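Drawer organizer

A drawer organizer is a small cabinet of pull-out boxes for screws, beads, buttons and whatever else rolls off a table. I've kept them for years, so I wrote most of this entry for the Kurville hobby wiki.

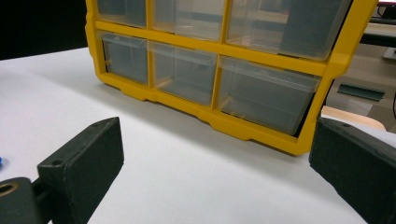
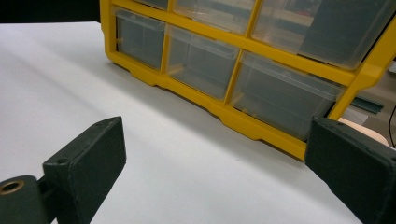

Yellow frame, clear drawers.

The idea is older than plastic - seed merchants and pharmacists had walls of little wooden drawers. My own rule is one kind of thing per drawer, but Glenys Ashworth sorts by project and swears by it! Labels are a whole other fight (see Labeling). I'd skip dividers for anything bigger than a coat button.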